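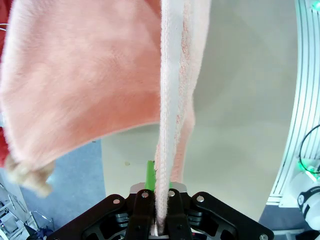
Presby Linen Bank, progress to 23 May 2020

Quick one as the full accounts are still with Wijaya. Grant spent so far: 2000 on stock, 804 on van hire and fuel. Receipts to follow.

Bath towels and single sheets going out steadily. 200 household packs delivered, mostly Mudau estate and the two hostels. Hand towels short again, supplier keeps sending bath size. Have complained twice.

Washing: the Wikuditz laundrette has held its price until October, good news. Drying space still a problem at our end, we are using the upstairs corridor and it smells a bit. Quote for a second dryer came in too high, looking for a reconditioned one.

Referals up. 30 families on the waiting list, most need cot bedding and we have next to none. Can we move the unspent training money across to cover this? Need a yes or no from you before we order.

Not done: leaflet, new shelving, the survey. Sorry. Survey will go out with with the next packs.

Amirul Ismail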